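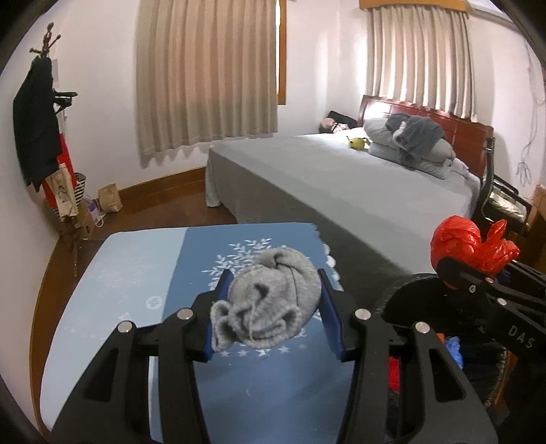 A gripper with blue pads holds a rolled-up gray sock.

How do you shop for a robot helper?

Picking up a sock is easy for you, because your fingers can feel how soft it is and your brain does the rest. A robot needs special parts for the same little job, and somebody has to pay for every one of them!

Melur Liem plans the shopping for a project called Nallis, which is all about tidying bedrooms. She has 1000 dollars to spend on grippers (those are the robot's hands), and before she buys anything she writes a list called a budget. A budget is a plan for your money, a bit like deciding what to do with your allowance before you walk into the toy store.

Melur would like two grippers, and they cost 400 dollars each. That makes 800 dollars. Next come the soft pads for the fingers, which wear out after lots of grabbing, so she adds 4 spare sets at 40 dollars a set. That's another 160 dollars. Can you work out how much she has left?

If you said 40 dollars, you're right! Melur keeps that money for small surprises, like a lost screw or a higher shipping bill.

Try it yourself: choose one chore at home, draw a robot hand for it, and write down all the parts you would need to buy.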